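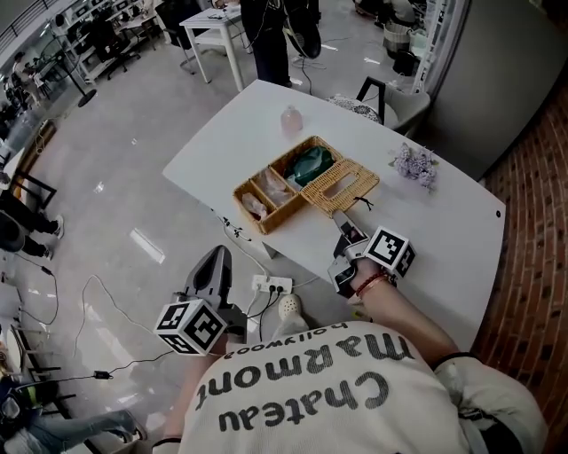

A divided basket earns its place on a table when everybody who sits there can put a thing back without thinking about it, and most of this second unit is really an unpacking of that one sentence. We spent the first unit on drawers, which are forgiving because they shut, and a basket on a tabletop is a good deal less forgiving. Take the woven one on the white table, with its lid lying to the right of it: a dark green folded item in the far compartment, plastic-wrapped things in the middle and at the near-left corner, and the small pale pink bottle standing outside on the tabletop. I would call that a very fair working arrangement and a good one to argue over, so please do keep it in mind as you read, particularly when we come to the bottle.

Small Storage for Shared Tables
Unit 2: The divided basket
Notes by Ilse Hermans, for the Temorton evening course

What you need to bring
One basket or box with fixed divisions, any size you can carry on the bus. Whatever normally lives in it, and please don't sort it beforehand, tempting as that is! A damp cloth and a dry one. If your basket has a lid, bring the lid too, even if you never use it at home (we had several orphaned lids last November and it was a great nuisance to those who wanted to do the final exercise properly).

Emptying and looking
Take everything out and lay it on the table in the order it comes. Try to resist making piles just yet. I ask people to leave things lying for a minute or two, have a sip of tea, and simply look at what they own, and it is surprising how often somebody spots a thing they have bought twice. Then turn the basket over and give it a gentle tap. Woven baskets hold on to crumbs and dust in the corners where the weave turns, and a soft brush is kinder to them than a wet cloth. If you do need to use the damp cloth, wring it hard, follow it with the dry one, and leave the basket upside down with a bit of air under it while you get on with the next part.

Deciding what each division is for
Start with the thing that gets used most. Give it the division nearest the person who reaches for it, and leave that division a little emptier than looks right. Next, find a home for anything soft. Cloths and napkins are obliging, they will fill an awkward corner and stop the harder things sliding, but they do spread, and a cloth that was folded neatly at breakfast may have crept over its wall by supper. Fold it to the width of the division and stand it on its edge if it will stand. Things in wrappers can go in last. They are slippery and light and they don't much mind where they are.

Alby Grimshaw, who taught this unit before me, used to have people write the name of each division on a scrap of paper and lay the scrap in the bottom. I still think it is worth doing at home for the first week, especially in a house with children or with a partner who means well. 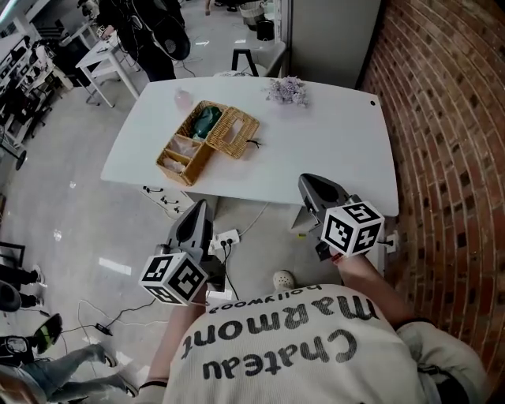 What should I do with a division when nothing seems to fit it?
Leave it empty for a week and see what turns up there. Keys, usually, or a pen, or post that needs answering. Whatever arrives by itself is very likely what the division ought to be for, and you can then decide whether you are happy about it.

On lids
People have strong feelings about lids. My own view is a mild one: a lid is for the things you reach for occasionally and a bother for the things you reach for all day long. A lid with a slot or a cut-out is the halfway case, and for tissues it does the job beautifully, as long as the packet underneath is sitting high enough. If it sits low, put a folded cloth beneath it. If your lid is tied on with a cord, check the knot now and then, and trim any long tail that might catch on a sleeve.

Should you find that you take the lid off every morning and put it back every night, try a fortnight with the lid stored somewhere else entirely. I did this with the Fikre basket I keep on my own kitchen table (a present, and a rather grand one, I would never have bought it for myself) and I am sorry to say the lid has been on top of the wardrobe ever since. The basket looks a bit more lived in without it,
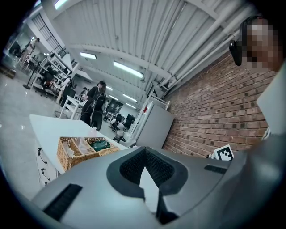 but the tissues get used, the napkins get put back, and visitors no longer ask me where anything is. I count all of that as worth more than a tidy top. If you are somebody who truly can't bear to see the contents, then keep your lid by all means, and put fewer things underneath it.

Things that stand beside the basket
Bottles are the great question. A small bottle with a reliable cap can live in a division if the walls come at least halfway up its side. Anything that might tip or drip is better off standing behind the basket, where it won't be knocked by a reaching arm. I like to see one standing thing and one pretty thing, and then to stop. Flowers are lovely, and artificial ones are perfectly all right on a table that gets moved about a lot, but do lay them or stand them well clear of the side you reach from.

Remember that the table itself has to be wiped. Before you settle on a place for the basket, lift it with one hand and wipe beneath it with the other. If you can't manage that comfortably then it is too full, and it is far better to find that out now, while you are feeling keen, than on a weekday evening with supper on its way.

Table exercise, in pairs
Please read all the steps through before you begin. One of you arranges and the other reaches, and then you swap over.

Step 1. The arranger sets out the basket with its contents, and puts one bottle and one bunch of flowers on the table outside it.

Step 2. The reacher, from the near side, opens the lid and takes something out of each division in turn, then puts it all back. No talking, and no helpful pointing from the arranger! Make a note of anything that caught, tipped or had to be moved out of the way first.
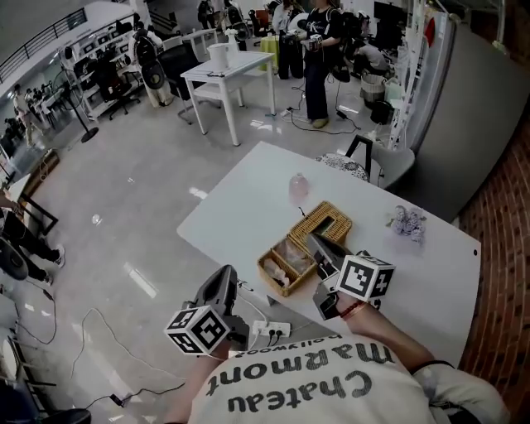
Step 3. Change one thing only and do the reaching again. One thing really does mean one. Moving the bottle counts, and so does refolding a cloth or taking the lid away altogether.

Step 4. Swap places. Try the other person's arrangement from the far side of the table, where the divisions that seemed so handy are suddenly the furthest off. If the table is shared at home, this is the step to spend your time on.

For next time
Carry on using your basket as you left it at the end of the class, and jot down each time something ends up in the wrong place. A few words will do. Bring the notes along and we shall begin Unit 3 with them, then go on to trays. The Prullia and Hevetti trays will be out on the side table for anybody who hasn't got one of their own, and those need to be wiped and stacked again before you go home.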